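장보기 습관을 바꾸고 나서

2019년 7월 19일

그래스테드(Grasstead)로 이사 온 지 5년이 됐다. 처음 세 해 정도는 서울에서 하던 대로 장을 봤다. 주말에 차를 몰고 외곽의 큰 마트에 가서 일주일치를 한꺼번에 사고, 냉장고에 차곡차곡 넣고, 다음 주말이 되면 남은 것을 버리고 다시 사러 갔다. 버리는 게 아깝다는 생각은 했지만 어느 집이나 그 정도는 버리는 줄 알았다.

바꾸게 된 건 차 때문이다. 재작년 12월에 변속기가 나갔는데 수리비가 찻값보다 많이 나왔다. 봄이 되면 새로 사자고 미루다가 봄이 지났고, 그냥 없이 살고 있다. 차가 없으니 큰 마트에 갈 일이 없어졌다. 버스로도 갈 수는 있는데 올 때 짐이 문제다. 우유 두 통에 감자 한 자루만 들어도 손가락이 하얘진다.

그래서 동네 가게를 다니기 시작했다. 집에서 걸어갈 만한 곳에 무사비(Mousavi)라는 식료품점이 있다. 왕복하면 한 3000걸음쯤 된다. 입구에 채소와 과일 상자가 있고 안쪽에 쌀, 콩, 향신료, 통조림, 맨 안쪽에 고기 냉장고가 있다. 한국 라면도 한 종류 들어오는데 늘 있는 건 아니다. 우리 집 김치찌개용 두부도 여기서 산다. 단단한 것밖에 없어서 처음에는 별로였는데 지금은 그게 더 편하다. 찌개에 넣고 오래 끓여도 모양이 남는다.

처음에는 가게를 바꿨을 뿐 사는 방식은 그대로였다. 배낭을 메고 가서 들 수 있는 만큼 샀다. 그러다 한번은 비 오는 날 종이봉투가 터져서 양파를 길에 굴리고 나서, 자주 가고 조금씩 사기로 했다. 요즘은 일주일에 세 번 정도 간다. 퇴근길에 들르니까 따로 시간을 내는 느낌은 없다.

조금씩 사면 비싸지 않느냐는 질문을 제일 많이 받는다. 단가는 비싸다. 양파 한 망을 사면 낱개로 사는 것보다 싸고, 고기도 큰 팩이 싸다. 그런데 가계부를 보면 식비 총액은 줄었다. 큰 마트에 가던 때는 채소만 사러 가서도 과자, 행사하는 소스, 언젠가 쓸 것 같은 밀폐용기를 같이 사 왔다. 무사비에는 밀폐용기가 없다. 과자는 있지만 내가 좋아하는 종류가 아니다. 절약을 잘해서 줄었다기보다 살 게 없어서 줄어든 셈이다.

버리는 양도 줄었다. 예전에 가장 많이 버린 건 잎채소였다. 시금치, 상추, 고수 순서였던 것 같다. 고수는 한 단을 사면 반도 못 쓰고 검게 변했다. 지금은 고수를 사는 날 고수를 쓰는 요리를 두 번 한다. 첫날은 쌀국수, 다음 날은 고수를 잔뜩 다져 넣은 계란말이. 계란말이에 고수를 넣는다고 하면 어머니는 전화기 너머로 한숨을 쉬시는데, 먹어 보면 괜찮다. 파를 넣는 것과 크게 다르지 않다.

냉장고도 달라졌다. 아래 칸 두 개가 거의 비어 있다. 비어 있으니까 안에 뭐가 있는지 보인다. 문을 열고 서서 오늘은 뭘 해 먹나 고민하던 시간이 없어졌고, 있는 걸로 그냥 만든다. 메뉴는 단조로워졌다. 이건 단점이라고 적어 둔다. 같은 주에 카레를 두 번 먹은 적도 있다.

아래층에 사는 시아마크 키아니(Siamak Kiani) 씨도 같은 가게에 다닌다. 계단에서 만나면 그날 뭐가 좋은지 서로 알려 준다. 이분은 가지를 고를 때 크기에 비해 가벼운 걸 고르라고 했다. 무거운 건 씨가 많다는 것이다. 그 뒤로 가지를 살 때마다 손에 들고 비교해 보는데 솔직히 나는 차이를 잘 모르겠다. 그래도 들어 보게는 된다. 가지를 직화로 태워서 껍질을 벗기고 토마토, 마늘, 계란과 같이 볶는 요리도 이분한테 배웠다. 우리 집은 전기레인지라 오븐 그릴로 대신한다. 껍질이 잘 안 벗겨지면 뚜껑 있는 냄비에 잠깐 넣어 두면 된다.

과일은 생각보다 어려웠다. 채소는 요리에 맞춰 사면 되는데 과일은 언제 먹을지를 모르고 산다. 우리 집에서는 과일을 서랍 칸에 넣으면 없는 것과 같다. 남편도 나도 서랍을 열지 않는다. 작년 여름에 산 자두는 서랍 안쪽에서 가을에 발견됐다. 그래서 복숭아나 바나나처럼 하루이틀 안에 먹을 것은 조리대에 꺼내 놓는다. 그릇 바닥에 종이를 한 장 깔아 두면 무른 것이 생겨도 닦기가 편하다. 종이만 버리면 된다.

사과는 원래 냉장고가 맞다고들 한다. 나도 많이 살 때는 봉지에 넣어 냉장고에 둔다. 다만 한두 개 살 때는 그냥 꺼내 둔다. 사과를 다른 과일과 같이 두면 다른 과일이 빨리 익는다는 건 많이들 아는 얘기인데, 나는 이걸 아보카도에 일부러 쓴다. 돌처럼 딱딱한 아보카도를 사과와 같이 종이봉투에 넣고 입구를 접어 두면 대체로 며칠이면 먹을 만해진다. 반대로 바나나 옆에는 사과를 두지 않는다. 감자와 양파도 따로 둔다. 감자는 싱크대 아래 어두운 곳, 양파는 베란다 쪽 바구니.

회사 동료인 오스타프 폴리시추크(Ostap Polishchuk)는 반대로 산다. 아이가 셋이라 매주 차 트렁크를 가득 채워야 한다고 한다. 점심시간에 내 얘기를 듣더니 자기 집은 우유만 해도 걸어서는 못 나른다고 했다. 맞는 말이다. 두 사람이 사는 집이고 가게가 퇴근길에 있으니까 되는 방식이지, 누구한테나 권할 생각은 없다. 나도 전에 살던 동네였으면 못 했을 것이다. 거기는 제일 가까운 가게가 주유소 매점이었다.

불편한 점을 더 적자면 이렇다. 명절 음식처럼 한꺼번에 많이 해야 할 때는 며칠에 나눠서 사 날라야 한다. 지난 설에는 4일 동안 매일 갔다. 계산대에서 잔치가 있느냐고 물어서 그렇다고 했다. 당면은 무사비에 없어서 결국 인터넷으로 주문했고, 설이 지나서 왔다. 잡채는 그 다음 주에 해 먹었다. 쌀도 문제다. 10킬로 넘는 자루는 들고 올 엄두가 안 나서 작은 봉지로 사는데, 쌀만큼은 확실히 손해라고 생각한다. 세제나 휴지도 동네에서 사면 종류가 적다. 이런 건 가끔 친구 차를 얻어 타고 가서 산다.

가게가 쉬는 날을 깜빡하는 일도 있다. 그런 날은 냉동실을 뒤진다. 냉동 만두, 식은 밥, 얼려 둔 다진 마늘 정도는 늘 있다. 처음에는 냉동실까지 비워 보려고 했는데 그건 금방 그만뒀다. 늦게 퇴근해서 아무것도 없는 집에 들어오는 건 별로 좋은 경험이 아니다.

장보기 목록은 냉장고 문에 붙인 종이에 적는다. 앱도 두 가지 써 봤지만 가게에서 전화기를 꺼내는 게 귀찮아서 안 쓰게 됐다. 떨어진 걸 발견한 사람이 적고, 가게에 가는 사람이 종이를 떼어 간다. 남편 글씨로 "그거"라고만 적혀 있던 적이 있다. 식초였다.

올여름에는 토마토가 싸서 토마토를 많이 먹고 있다. 약간 무른 것을 상자째 싸게 줄 때가 있는데, 그때는 조금씩 산다는 원칙을 접고 한 상자를 들고 온다. 절반은 소스로 끓여 얼리고 절반은 설탕을 뿌려 먹는다. 설탕 토마토는 동료들한테 얘기하면 다들 이상한 표정을 짓는다. 어릴 때 할머니 댁에서 먹던 것이라 나한테는 여름 음식이다. 남은 국물까지 마셔야 한다.
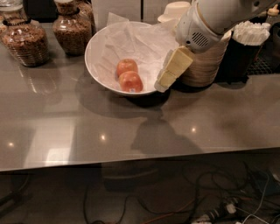 다음에는 토마토 소스를 얼리는 방법을 적어 보려고 한다. 지퍼백에 납작하게 얼리는 쪽과 통에 얼리는 쪽을 둘 다 해 보고 있는데, 통은 냉동실 자리를 너무 차지해서 지퍼백으로 갈 것 같다.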